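3.2 Oberflächenzustand und Reinigbarkeit

Für die Untersuchung der Reinigbarkeit wurden am Standort Wornitz Bauteile aus nichtrostendem Stahl herangezogen, wie sie in Spülküchen und Ausgabebereichen der Gemeinschaftsverpflegung üblich sind. Polierte Flächen zeigen gegenüber gebürsteten eine geringere Haftung eiweißhaltiger Rückstände, reagieren jedoch empfindlicher auf Kratzer durch mechanische Reinigung. Kritisch sind vor allem Kanten und Übergänge zwischen zwei ebenen Flächen, an denen sich der Anpressdruck des Wischtuchs ungleichmäßig verteilt.
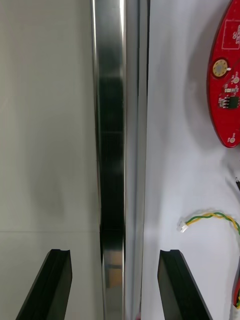 Die Proben wurden mit einer Stärke-Eiweiß-Suspension benetzt, 20 Minuten bei Raumtemperatur getrocknet und anschließend nach dem Prekum-Protokoll gereinigt. Insgesamt gingen 154 Abstriche in die Auswertung ein. Auf ebenen Flächen lag der Restproteingehalt durchgehend unter der Nachweisgrenze, an Kanten wurde sie bei 12 Abstrichen überschritten. Eine Abhängigkeit von der Wischrichtung ließ sich nicht nachweisen.

Als Vergleichsmaterial dienten Behälter aus Kunststoff. Deren Oberfläche ist im Neuzustand glatt, verliert aber mit zunehmender Zahl der Spülzyklen an Glanz; in der Arango-Reihe wurde dieser Effekt nach 500 Zyklen beschrieben. Umlaufende Ränder und angeformte Griffe erschweren zudem das Ablaufen des Spülwassers und verlängern die Trocknungszeit (vgl. Abschnitt 4.1).

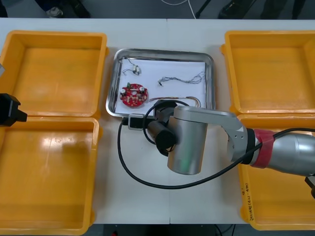

Abb. 3: Offene Kunststoffbehälter und Edelstahlschale auf weißem Arbeitstisch.

Für die Kunststoffbehälter wurde dieselbe Suspension verwendet, die Einwirkzeit des Reinigers jedoch verdoppelt. Die Ergebnisse sind mit den in Stedelthorpe erhobenen Werten nur eingeschränkt vergleichbar, da dort mit enthärtetem Wasser gespült wurde.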